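Phong Vương
@phongvuong

Got the window estimates back this week. Two companies, same house, same 15 windows. Posting what I learned because I wish I'd read it in March.

Oltmanns wants to replace everything. Workov would keep the old sashes, strip them, re-putty and add weatherstripping. Their price came in at 40 percent of the other one.

Ask what "restoration" covers. Workov's quote left out storm windows. I had to call and get that added as its own line.

Ask who handles the paint. Our house is old enough that lead is a concern, so I bought a test kit before letting anyone sand.

Sash cords are cheap. Replacing one took me 15 minutes once the trim was off. Getting the trim off took most of a Friday evening.

Don't throw out the old weights. They were matched to the sash with its glass in. 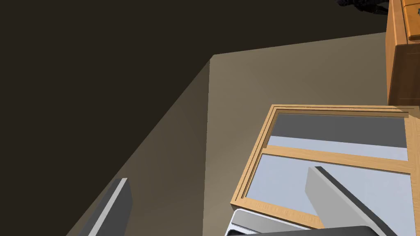 Wood frame with a crossbar, two openings.

We're going with Workov for the front rooms first. If those are less drafty by winter, we'll do the back.

Will post the final bill when I have it.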